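To: cidisby-members
From: Membership Office, Cidisby Fan Federation
Subject: Re: [cidisby-members] Reposting of the Drurnano breakup story

The Membership Office has received the message quoted below, along with several others on the same matter, and is replying to the full list.

> I have now seen the "Drurnano split" story posted to this list four
> times, each time with a different supposed insider. The first version
> had the two lead singers living apart since February. The latest one
> says the drummer has signed a solo deal and that the fall dates are
> off. Is there any rule about this? I joined for tour news and
> ticket exchanges, and my inbox is full of things copied from gossip
> columns. I would also like to know whether the Kondmont show is
> still on, as I have paid for a hotel.
>
> A member in the Szekeres chapter

The office has reviewed the posts in question. All four trace back to a single column item, which cited one unnamed source and was later reworded by other sites. The band's management was asked for comment and replied in writing that the members continue to work together and that no dates have been withdrawn. Management declined to discuss the private lives of the two singers, and the office did not press the point.

The Kondmont show remains on the schedule. Doors open at 7 p.m. The venue seats 2,538, and the Federation's allotment of 585 tickets has been fully assigned. Members who wish to return a ticket should write to the office and not offer it on the list until the office has answered. Hotel bookings are a private matter between members and the hotel, and the Federation cannot refund them under any circumstances.

On the question of rules, section 3 of the list guidelines applies. It reads as follows:

"Reports concerning the marriages, separations, health or family affairs of performers may be posted only where the performer or an authorized representative has made a public statement. The statement must be linked or quoted in full."

The section was adopted when the list was much smaller and has been applied unevenly. The list now reaches 2,823 subscribers across all chapters, and moderators will apply it as written from the date of this message. A first post outside the guideline will be removed from the archive and the sender notified. A second will place the sender on moderated status for the rest of the season. Posts already in the archive will stay there, with a note attached to each of the four stating management's reply.

Members remain free to discuss interviews, album reviews, televised appearances and award nominations. Several have asked whether the singer's remarks on the late-night program count as a public statement. They do, but only as to what was said on the program. Guesses about what the remarks meant should be kept to private mail.

The office also asks that replies be trimmed. The daily digest in February ran to more than 3 times its usual length, largely from repeated quotation of the same column. Please quote only the part being answered, and change the subject line when the subject changes.

Chapter secretaries who need a copy of the guidelines may request one from this address. The Szekeres chapter's separate request for a second meet-and-greet list has been received and will be answered directly.

Membership Office
Cidisby Fan Federation

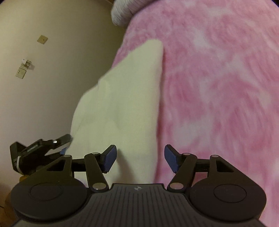

White cloth on a pink blanket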